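Chapter 10
Produce: The Department That Is Always Dying

Everything else in a grocery store is willing to wait. A can of beans will sit in the dark for years and bear you no grudge. Vegetables began to decline the day they were picked, and the produce clerk's job is to sell them before the customer notices.

This chapter covers bins, baskets and the pile. Have your notes from Chapter 9 on shrink close by. You will want someone to blame. 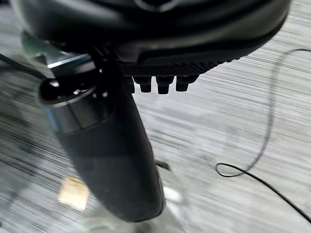 Figure 10.1 On the floor of the produce section.

Beginners build a pile for looks. Experienced clerks build it for the shopper who always pulls from the bottom. Long vegetables should lie flat, and leafy heads do best in rows, where a bad one has no place to hide. Partitions help, until you run short of space and two or three crops have to share. 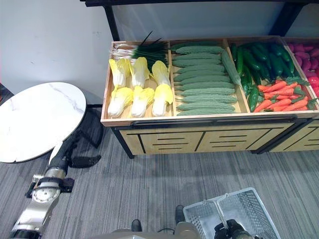 By Vlasta Nikolaidis and Relu Olteanu

Bitter melons can be stacked like firewood. Cucumbers can't, or won't, and most stores settle for a heap. Napa cabbage gets a row because it bruises, and because it is large enough to insist. Carrots sold with their tops on look fresher than carrots without, a fact the tops exploit for as long as they can.

Then comes the basket. Shoppers carrying one buy less than shoppers pushing a cart, and they choose more slowly, with a good deal of squeezing.
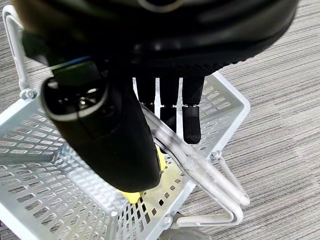

Lenuța Sârbu objects that squeezing is the only honest test left to the customer, and that a clerk who minds it should try selling cans. We have left the matter open for Exercise 4.

Key terms: facing, rotation, shrink, cull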